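Notebook — network bench, Dollham
23/07/2024
Entry by D. Ellery, for K. Goodwin and whoever has the bench next

Patch lead problem, continued. Two units came back from Ngata with the same complaint: link drops when the box is nudged on the shelf. Kiri already swapped the switch at their end and saw no change, so the remaining suspects are the port, the lead and how the lead is dressed.

Setup

Old rack shelf cleared off. Box on the bare tabletop, nothing under it, nothing holding it down. Lead is one of the blue ones from the Dokanano batch. Other end into port 8 on the bench switch. Continuous ping from the laptop, log saved in the usual folder under "jillus-drops".

Jillus is the small black unit, the light one. That matters. A heavy box stays put and lets the cable bend. A light one gets turned by its own cable, and the port takes side load every time.

Checks, in order

1. Continuity on the lead before anything was plugged in. All pairs good, no crosses. Repeated while flexing the first few inches behind the connector. Still good.

2. Latch. Seats with a click and holds against a light pull. Rocks slightly side to side in the port. Tried a new lead from the drawer for comparison and it rocks the same amount, so I am not blaming the plug.

3. Box at an angle, lead left to find its own curve. Clear plug, ribbed blue boot, small white tag on the cable just behind the boot. The boot follows the line of the cable and does not come out square to the box once there is any sideways pull. Ran 300 pings in this position without touching anything. None lost. 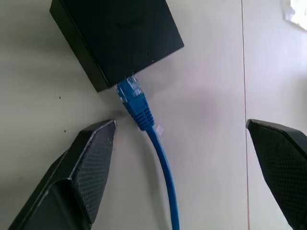
4. Same position, side load by hand. Pushed the boot left, held, released, then right. Left gave nothing. Right lost two replies, and the loss came on release, not on the push. Did it again with the spare lead and got the same result.

5. Second returned unit, same lead, same push. Clean both ways. I would like Rochelle to repeat this one as I may not have pushed as hard.

Reading so far

Points at the port on the first unit, probably a contact that has lost some spring. Not proven. The second unit may have nothing wrong with it beyond where it was sitting.

Tags: Ngaio wants them moved farther down the lead. Agreed — with the tag right behind the boot it gets pinched when leads are bundled.

To do

- Open unit one and look at the port under the scope
- Ask Rosário for the shelf depth at Ngata
- Try a strip of non-slip under the box and repeat step 4
- Relabel the spare lead, the ink has rubbed off

Dollham bench notebook | Questions to Delwyn Ellery | Back to top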